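Ticket 514 – Heating upstairs, Brorkgate house
Status: Closed (reopened once)
Raised by: Nélida Quiroga
Handled by: Stellan Åberg
Category: Boiler / radiators

Original report, Nélida

Top floor radiators stone cold since the weekend. Ground floor fine, almost too warm. Boiler is running, I can hear it. Pressure needle is in the green. Have turned all the upstairs valves to max and nothing. Please can someone look, the back bedroom is 15 degrees and I've got my mother staying.

Attached two.
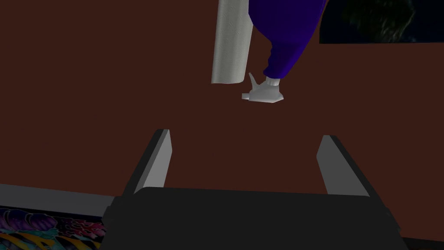
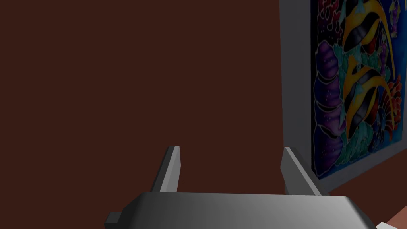 Also there's a gurgling noise in the pipes first thing, goes on till I've had breakfast. Don't know if that's related. Nélida

Reply, Stellan, 09:10

Hello Nélida. Gurgling is nearly always air, so yes probably related. Before I come out can you try the following:

Turn the heating off at the programmer and leave it an hour. Then bleed each upstairs radiator, lowest one on that floor first. Key should be on the hook inside the boiler cupboard. Cloth underneath. Quarter turn, no more, wait for hiss to stop and water to come, close it. Check the pressure afterwards. If it's dropped below 1 let me know and don't top it up yourself yet.

Need to know how long each one hissed for. Rough guess is fine.

Nélida, 11:42

No key on hook. Found one in the kitchen drawer, fits.

Landing – hissed a few seconds then water.
Bathroom towel rail – water straight away.
Front bedroom – long hiss, had time to fetch a second cloth.
Back bedroom – nothing. No air, no water. Opened it half a turn in the end, sorry. Still nothing.

Pressure was 1.4, now 0.9. Heating still off.

Stellan, 11:55

OK. Nothing at all out of the back bedroom is odd. Either the bleed valve is painted up or water isn't getting to that radiator. Close it again please. Leave the pressure, I'll do it when I'm there. Can come after 3.

Site visit notes, Stellan

Arrived 15:20. Boiler is the old Devard, same as in the other two Brorkgate houses. No fault code showing.

Topped up to 1.3 via filling loop. Loop valve was not fully shut when I found it, very slightly open. Shut it properly. Might explain why the pressure always looked healthy – it was being fed the whole time. Which means there could be a leak somewhere that's been hidden. Noted for later.

Heating on, stat to 25 to force it. Waited.

Landing warm in ten minutes. Towel rail hot. Front bedroom warm at the bottom, cool at top, bled again, more air, now hot all over. Back bedroom cold. Both pipes cold at floor level.

Took the thermostatic head off the back bedroom valve. Pin was stuck down. Classic, happens when they sit closed all summer. Tapped it gently with the handle of a screwdriver, bit of silicone spray, worked it up and down with the flat of a spanner till it moved freely. Flow pipe got warm straight after. Return still cold.

Lockshield at the other end – closed right off. Someone has shut it. Opened it one and a half turns. Radiator filled, big bang in the pipe, then warm. Bled it, plenty of air, then nasty black water.

All five upstairs rads hot by 16:45 (there is one in the box room as well, nobody mentioned it, it was fine). Left the stat at 20.

Advised Nélida black water = sludge, system wants flushing at some point. Asked who'd closed the lockshield, she didn't know.

Status set to Closed.

REOPENED – Nélida, 07:05 next morning

Sorry sorry. Radiators are all hot but pressure has gone down to 0.6 overnight and the boiler's cut out. Showing a flashing light, two short one long. No hot water either. Mother not impressed.

Stellan, 07:20

Right, that'll be the leak the filling loop was covering for. You can top it up for now so you've got hot water:

1. Boiler off.
2. Under the boiler, braided silver hose with a small black tap each end. Open the left one first, then the right, slowly.
3. Watch the gauge. Stop at 1.3.
4. Shut BOTH. Tight but don't lean on them.
5. Boiler on, hold reset for 5 seconds.

Then have a feel round every radiator valve with dry tissue. Floor too, look for stained carpet. Ceiling downstairs underneath the bathroom as well. I'll ask Leif to look as I'm in Oltenness all day.

Nélida, 07:48

Did that, light's gone green. Water heating up. Tissue dry on all of them upstairs. Downstairs all dry too. No marks on ceilings.

Ah wait. The pipe that goes outside from the boiler, the copper one that points at the wall, that's dripping. Steady drip. There's a green streak down the bricks so I suppose it's been doing it a while.

Stellan, 07:51

Brilliant, that's it. Pressure relief valve letting by. Passing to Leif. Put a jug under it if it's making the path slippy.

Visit notes, Leif Lindqvist

Confirmed relief valve dripping at 1.3 cold. Watched gauge with heating on: went up to 2.9 within a few minutes. Far too high, should rise by half a bar or so on this one. So expansion vessel has lost its air charge, pressure shoots up when hot, relief valve lifts, water goes out, pressure falls when cold. Then someone opens the loop a crack to keep it up, and round we go.

Pressed the pin on the vessel schrader. Air only, very weak, no water. So diaphragm OK hopefully.

Isolated, drained boiler side to zero, pumped vessel to 1 bar with foot pump. Held for 20 mins. Refilled to 1.3. Ran heating flat out, gauge peaked 1.8. Good.

Relief valve still weeping once cold. They rarely reseat once there's grit in them. Twisted the cap a couple of times to flush it, slowed but didn't stop. Needs replacing. None on van.

Parts – Meenakshi

Relief valve for the Devard ordered through Blomqvist. They say next day before noon. Ordered two as the house next door has the same boiler and same age. Have put the spare against stock. Also ordered inhibitor x 1.

Can whoever goes please bring back the long radiator key, its been missing from the store since January.

Leif

Valve fitted, easy enough, half an hour. Old one full of black bits. Outside pipe dry. Refilled, inhibitor in via the towel rail, bled everything again top and bottom. Gauge 1.3 cold, 1.7 hot. Filling loop closed and hose disconnected one end and capped, as it should be anyway. Left the hose on top of the boiler.

The long key was in the boiler cupboard behind the meter. Have got it.

Nélida, three days on

Pressure still 1.3 this morning. No gurgling. Back bedroom lovely and warm, actually had to turn it down. Mother says it was her that shut the little cap thing by the skirting last spring, she thought it was dripping. Thank you both.

Stellan

Great, and no harm done. For anyone picking up a similar one, what I should have done on visit one:

Found filling loop open = stop and ask why. Don't just shut it and go.
Check the outside discharge pipe before leaving. Takes a minute.
Watch the gauge cold to hot. I only looked at it cold.
If one rad is dead both ends, check lockshield before messing with the pin. Could be both, as here.

Follow ups:
Power flush quote for Brorkgate – Prakash Poduval to arrange, not urgent, before next winter ideally.
Recheck vessel charge at annual service.
Check loops in the other two houses are shut and capped. Leif did one, other still to do.

Prakash

Seen. Quote requested. Will open a separate ticket for the flush so this one can be shut.

Status: Closed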